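# Gripper money approved, minus the gripper we asked for
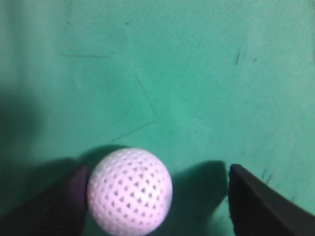
*Automation Planning, Dekow plant*

Wed 8 July

The second-half equipment request came back from Finance this morning with a yes on it, and under the yes a fair amount of small print. We asked for 3 new grippers for the sorting cells. We are getting money for two, plus a suggestion that the third be "revisited," a word Finance also used in April about the air conditioning.

The two that survived are both the Jumo wide-finger model. The Arango unit, which cost more and came with a nicer brochure, is off the list until the next round. Anyone who had already cleared a shelf for it may put their things back.

Most of the debate was about fingers. The sorting line handles round, light items that roll when they are looked at sternly, and the request asked for a finger set that could open wide around a ball and close on it evenly from both sides. Dimpled plastic balls, the practice golf kind, are the standard test piece in the plan, mainly on grounds of price. A carton of 60 goes in under consumables and was the only line in the whole request to pass without a question.

The green mat did get a question. Finance wanted to know whether the replacement mats were furniture. They are not furniture. They have been moved to "work surfaces," a category that had to be opened for them, and we expect to be the only people in it for some time. The mats now in use will stay down until the new ones clear purchasing, creases and scuffs included.

Spare fingers come to $1,216 for the year. That figure assumes we wear them out at the rate Jumo says we will. Last year's plan assumed the same thing and was spent by April, so this year's has a second line underneath it marked "more fingers." It was approved without comment, possibly because it was on page two.

Software is the part still open. The Rania scheduling package is priced per cell, and the quote covers cells we haven't built. Purchasing has asked for a new one. Until it arrives the cells will go on being scheduled with the shared spreadsheet, which has 80 tabs and a color code that made sense to whoever set it up.

Orders for the two Jumo units go out once the cost codes are loaded. Delivery dates will be posted on the planning page, and then, if past orders are any guide, posted again with different dates.

Requests for the next round are due at the end of the quarter. Please use the new form. The old form is still on the drive and looks exactly like it, except that the total at the bottom doesn't add up.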